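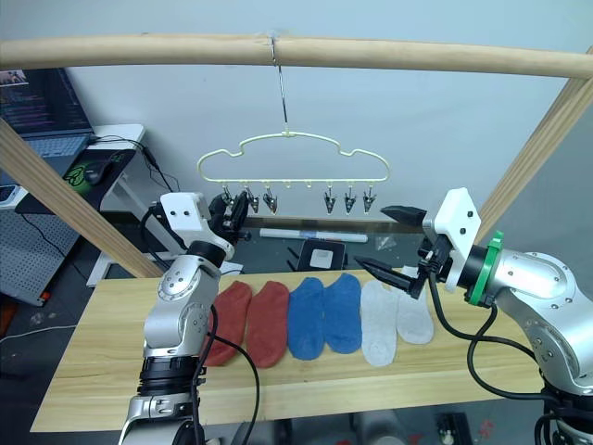
Getting washing dry in a house with no tumble dryer and one decent radiator is my whole winter, and after 11 of them here in Raruston I've got it down to something I can live with. The first thing is to get it up off the furniture and into moving air. I used to drape everything over the chair backs and wonder why the kitchen smelt like a pond by teatime! A pole across the warm end of the room does far more, and anything with a hook can go on it. The little stuff goes on one of those plastic hangers with metal clips along the bottom, which you can hook over a wooden pole and forget about until bedtime. I lay the socks out in their pairs first so they go up together and come down together, and I haven't had an odd-sock drawer for ages (well, a very small one).

Posted in November by the Household Page editor, Pinard

Search tips and recipes Go

Spin twice. I know it sounds daft, but an extra spin costs next to nothing compared with running a heater all night, and jeans and towels come out a different animal. Give everything a good hard shake before you hang it, too. Shirts go on proper hangers with the top button done up and then I hardly iron them. Jumpers stay flat on a towel. I did hang a wool one once and it came down fit for a giraffe.

Leave gaps. If two damp sleeves are touching, that's the bit that'll still be damp tomorrow. Better to do a smaller wash more often, and I've gone over to a little one most evenings, on by five so it's hanging before the washing up.

Open a window! Just a crack, just for ten minutes or so, even when it's perishing. All that water has to go somewhere and if you don't let it out it'll be running down the back of your wardrobe. Shut the door to the rest of the house while you're at it. We did give in and buy a dehumidifier, a Cerkel, and I grumbled about the price for weeks, but I empty the tank on to the pot plants and feel rather pleased with myself.
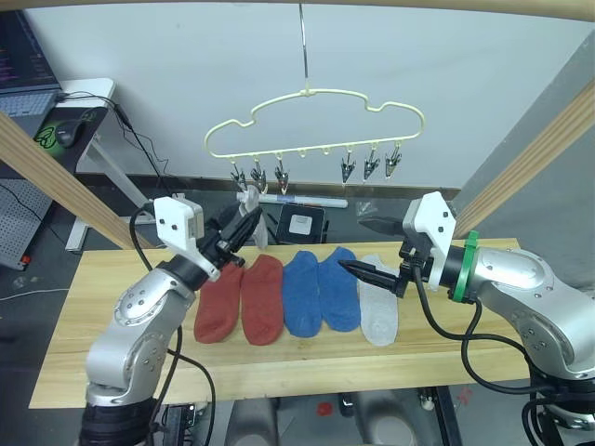

Pinard Household Notes, No. 13

Now, smells. If your things come out musty even when they've dried quickly, look at the machine. Pull the rubber seal back and have a wipe round (brace yourself), clean out the drawer, then run it empty on the hottest wash it's got. I leave the door ajar afterwards, always. I'd been using far too much powder as well. I buy Karam in the big box and I've cut down to half a scoop unless something's properly muddy, and the towels are softer for it.

Thick socks take longest round the toes and the heel, so have a feel there before you put them away. If I'm in a hurry I roll them up tight in a dry towel, kneel on it, and hang them up after. Same goes for gloves and the children's swimming things.

Next time, limescale in kettles, plus what to do about that drip under the sink.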